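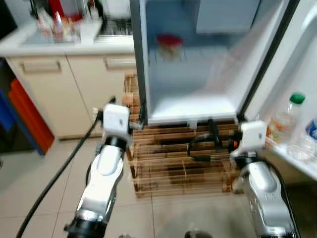 Can a robot do my chores yet? Questions we get asked, and the answers
Voser Home Advice, last updated August 8, 2024

So, can I buy a robot that does housework?
You can buy a vacuum that does floors, and a dishwasher, which is the best household robot ever made even if it never gets called one. If you mean a machine with arms that puts away the groceries and wipes up the spill afterward, no. Not one we would tell a reader to spend money on.

But I saw a video of one putting food in a fridge.
So did we. Before you get excited, check whether the video is sped up, whether there are cuts in it, and whether a person is steering from off to the side. Then ask how many tries it took. A clip of one good run tells you that it went well once.

What's so hard about a fridge?
Nearly everything you don't think about. The door has a seal that lets go all at once. A wire shelf lets small jars tip. Glass and clear plastic are hard for cameras to judge, and a half-full bottle shifts its weight when you lift it. You sort all that out with your fingertips while thinking about supper. A gripper has to be taught it, and then taught again when the fridge is a different height.

Do the demonstrations look anything like my kitchen?
Some do, and we give credit for that. A small fridge up on a slatted base, a jar or two, ordinary cupboards with bar handles -- that is closer to real life than a bare lab bench. It's still a long way from a fridge with 4 kinds of mustard, a leaking bag of spinach and somebody's birthday cake balanced on the eggs. When the shelves are nearly bare, the hard part of the job has been left out.

What about tidying the floor?
Picking up one known thing from a clear floor is within reach for the better machines. Tidying is another matter. You have to decide what is rubbish, what belongs in a bin, what belongs to the neighbour and what must not be moved under any circumstances. Cords are especially nasty. They're thin, they flop, and they're often still attached to something.

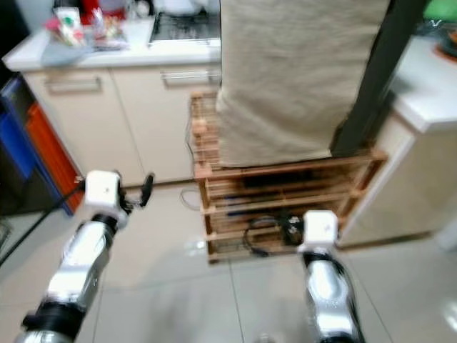

Cloth is just as bad. A towel never sits the same way twice, and a cover that hangs in folds hides the edges a machine would want to find. Any seller who claims theirs can "handle soft items" should be asked to hand over a fitted sheet and stand back.

How do you judge these things?
We have a short home test we call the Quinlan list. It has 27 jobs, all dull: open a cupboard, put a jar on a shelf, take the lid off a bin, and so on. To pass a job, the machine must do it with no help and no do-overs, in a room it hasn't seen before. Being slow doesn't fail it. Knocking over the milk does.

Is 90 percent good enough?
People are impressed by 90 percent until they work it out. Over 200 dishes, that's 20 failures. You wouldn't keep a dishwasher that did that, and you'd be sweeping up most of the evening.

Are workshops and factories any further along?
Yes, where the same part turns up in the same spot all day. A fixed arm behind a fence has been good at that for a long time. Ask it to clear a messy bench at the end of a shift and you're back to the kitchen problem with heavier objects.

The Biluscombe store has a waiting list for a home helper. Should I put my name down?
If it's free and you can get out of it, suit yourself. We wouldn't leave a deposit. Get the delivery date, the repair terms and the list of chores in writing, and find out if a remote operator will be looking around your house through its cameras. That last one gets mumbled a lot.

Will you change your mind?
Gladly. We're due to redo this page in November, after the Ranham home show, and if something there gets through the list we'll say so. Until then, keep the dustpan.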